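Are bottle caps accepted in Moffat recycling?

Posted by Flonura
Our building on the Dorulden side has received two different notices. Should caps be left on plastic bottles, or removed before collection on Wednesday?

dorulden_tenant
Leave them on. Empty the bottle first – a quick rinse is enough.

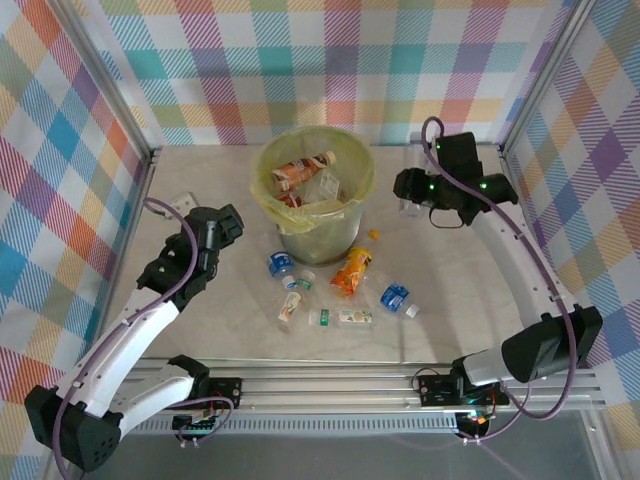 Loose caps are too small for most sorting lines and should go in the trash.

Trutero
Please consult your hauler. Ours asked residents to remove caps until June, then changed the rule.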